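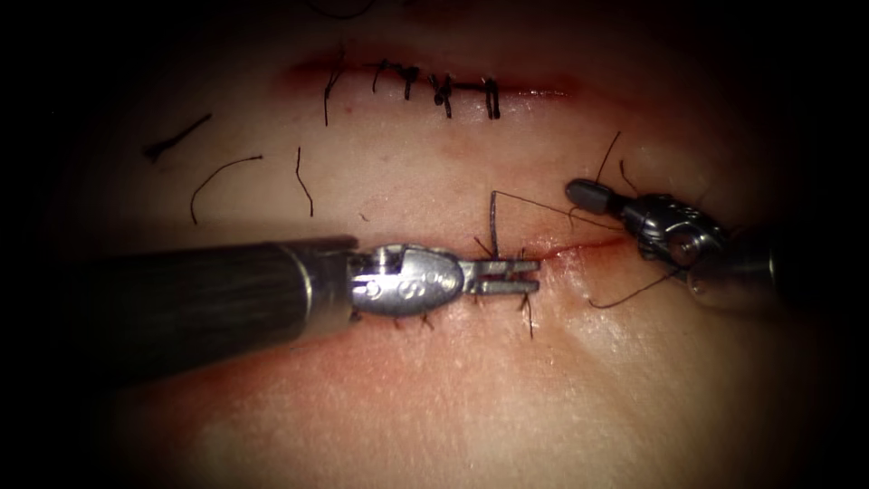

Suturing pad with the upper incision closed

Re: [steltormont-skills] Thread order and the Rakley room

The Garg order went in this morning, number 3921. It covers 400 packets of black nylon, same size as last time. Delivery should be in May.

On the question below:

> Does anyone know if we can still use expired packets for
> knot practice? Rakley has a drawer full of them and the
> new rules sheet only talks about the wards. I would hate
> to throw them out. Also, is the room open after 6 p.m.?

Yes, expired thread is fine for practice. Mark the box PRACTICE ONLY on the lid and on one side, and keep it out of the clinical stock cupboard. Check a strand or two from each box before a class. Old gut gets brittle and is no use for teaching – silk and nylon last much longer.
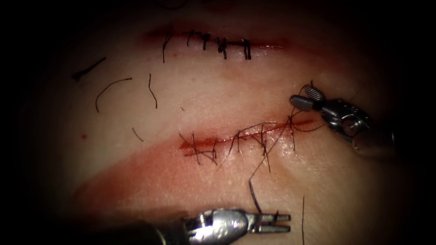 Room hours

Rakley is open until 9 p.m. through the end of term. The side door locks at 7, so come in by the front after that. Please put used needles in the yellow bin by the sink. I found three on the bench last month.

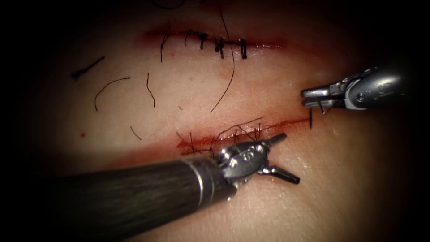

Steltormont Skills Digest, Issue 432, page 3

One more item. Lutoretti has changed its return policy, and opened cartons can't go back any more. If you are ordering from them for the fall, count what you have first and send me the total. I can combine small orders if they reach me before noon on the last day of the month.

If your site still needs a copy of the rules sheet, reply off list.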